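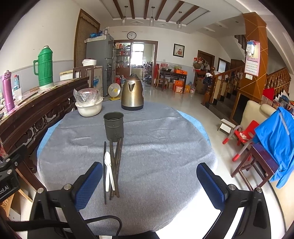

3.2 Shared surfaces and what stays on them

The second part of the fieldwork looked at tables. Not the meal itself, which has been covered well elsewhere, but the hours between meals, when the table is supposed to be cleared and mostly isn't. We visited 18 households in the Ikodcombe district, all of them with one room used for eating, storage and at least part of the cooking. Visits were in November, late afternoon, after lunch things had been dealt with and before anybody started dinner.

Protocol was simple. Walk in, greet, ask permission, note what is on the table, note what is on the nearest raised surface (sideboard, shelf, top of a fridge), then talk. Talks ran up to 40 minutes. Notes were typed up the same evening using the Dimo coding sheet, with the changes listed in section 2.4.

Three kinds of object came up again and again and we code them seperately.

Resident objects. These live on the table. Chopstick and spoon holders are the clearest case. Households that put away every bowl and plate still left the holder out, and when asked where it "goes" most people pointed at the table. The holder is storage, but storage that is already in position for the next meal, so putting it in a cupboard would mean taking it out again a few hours later. Kettles behave much the same way, though here the power outlet matters and we saw more drift between table and sideboard.

Passing objects. Covered leftovers, a bowl with something wrapped in a bag, fruit, medicine, mail. These are on the table because the table is the nearest flat place. Respondents were sometimes embarassed about them and moved them while talking to us. We coded the position before the move.

Drinking objects. Thermos flasks, personal bottles, bought water, cups. We first had these under passing objects and pulled them out after the pilot, as they cluster so strongly on the second surface. In a room like the one in Figure 3, the sideboard takes the flask and the bottles and the table is left for the kettle and the utensils. Hot water for everyone on the table, own drinks at the side. Respondents did not describe this as a rule. Several said it was just where things ended up.

Figure 3. Round dining table with utensil holder and kettle; carved sideboard at left with thermos flask and bottles; refrigerator and rice cooker further back.

Table coverings. Not in the original plan, added after the pilot. Layered cloths are common on round tables. The lower cloth is often the "good" one and the upper one takes the wear, so that what a visitor sees of the good cloth is the rim. In Figure 3 a gray felt cloth lies over a lighter blue one in this way, although we would not read a motive off one table. Asked about cloths, respondents talked about noise, scratches and spills, in that order. Washing came up less than expected. Felt in particular gets brushed or shaken out and is washed rarely, and crumbs were mentioned as the main nuisance.

Cold and dry storage. The Norðdahl typology treats the refrigerator as a closed unit. That doesn't hold here. The top of the refrigerator is a shelf like any other, used for bags and light bulky things that would be in the way lower down. A freezer or a storage box close by gets treated the same. Appliances too big for the table, rice cookers mostly, go to a shelf near the refrigerator and not to the cooking area. We therefore score the refrigerator twice, once as container and once as surface. The floor is a surface too. Fans and buckets stand there, seasonally or all year, and they decide which path people take from door to table.

Counts. In 12 of the 18 households the utensil holder was on the table at the time of visit. In 3 it was on the sideboard, and in the remaining 3 it was in the kitchen corner next to the sink. No household kept it behind a door. Kettle counts are in Table 2 and are messier, partly because two coders disagreed on what counts as "on the table" when the kettle stands on a tray on a stool touching the table. Resolved by discussion, see appendix.

Limits. One region, one season, one time of day. Summer tables may look different, fewer flasks, more bottles. People knew we were coming and some had surely tidied, so passing objects are undercounted by some amount we can't estimate. Resident objects should be less affected, being what is left after tidying anyway.

Compared with the Flado apartments (section 3.1), where a counter seperates eating from storage, the Ikodcombe tables hold fewer kinds of object but hold them longer. The counter in Flado absorbs mail, keys and leftovers. Without one, the sideboard does part of this work and the table does the rest. Section 3.3 takes up the sideboard on its own, incl. drawers and what respondents would not open for us.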